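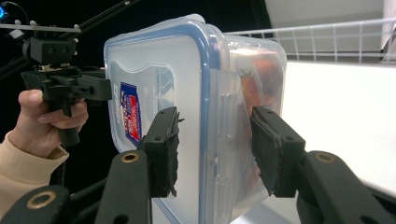 Ynyr Lougher wrote in to ask why the lids on his clip-lock boxes never stay tight past the first week. Usually it's the seal. Quick fix, no tools.

Pop all the clips first, then lift the lid straight up. Don't peel from one corner.

Pull the silicone seal out of its groove. Fingernail or a toothpick, never a knife. Warm water, drop of dish soap, rinse. Wipe the groove too – tomato sauce gets in there and goes orange and stinks.

Dry everything. Really dry, overnight if you can. I skipped this in April and got mold under the rim, threw out 2 good seals.

Press the seal back in at the corners first, then the long sides. If it bunches up you've streched it, take it out and start over.

Filling: stay below the rim. Cut peppers and carrots go in cold with a folded paper towel underneath. Hot food – let it cool some, lid resting on top, then close it.

Clips last. Opposite sides together, push till they click.

Test with water over the sink. Still drips? New seal. The Preltby ones fit my Lultus boxes, havent tried any others.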